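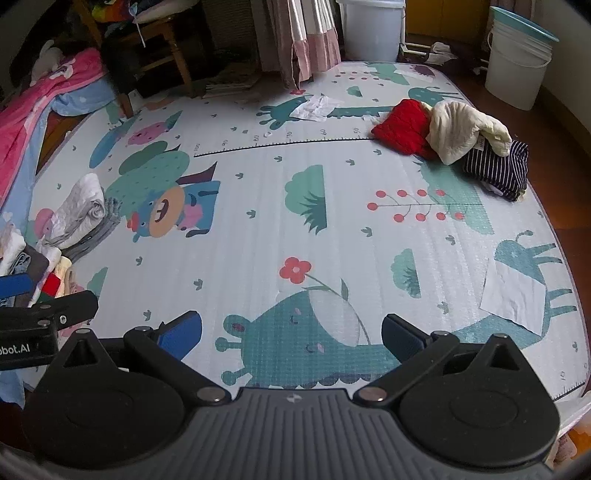 When does the toy library open again after the winter break?
The first session back is in March, at ten in the morning, in the upstairs room at Lirley Hall. Please use the side door. The front one sticks, and last year a father of twins spent most of the session on the wrong side of it.

For anyone new to the village, the toy library lends toys the way the other sort lends books, except that the books come back with all their pages. You may take 3 items at a time and keep them for 16 days. Why 16? Raghda Khalaf set the number when she started the scheme and has declined every invitation to explain it. We have stopped asking.

Joining costs nothing if you live in the parish. Those of you over in Bolum count as parish for toys, though not for parking.

The wooden railway has been split into two sets after what the minutes call "a difference of opinion between families". Jigsaws now go out in zipped bags with the number of pieces on the label. If yours comes home short, write the new number on the label and say nothing more about it. We have a farmyard puzzle with no pig and children seem to manage.

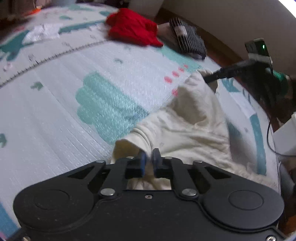

Washing is the other matter. Dressing-up clothes should come back clean, on a cool wash, and please check the pockets first. Dima Hamdan did the last big load at her own house and is still finding glitter in the towels. Soft toys can go in a pillowcase with the top tied. Anything that plays a tune should be wiped with a damp cloth and returned promptly, for the sake of your marriage.

We had 628 loans last year, a good many of them the same yellow digger. A second digger is on order. Until it comes there is a waiting list, kept by Yara Semaan, who can't be bribed with cake (it has been tried, and she kept the cake).

Offers of shelving to Noura Saab, please. Offers of drum kits to somebody else.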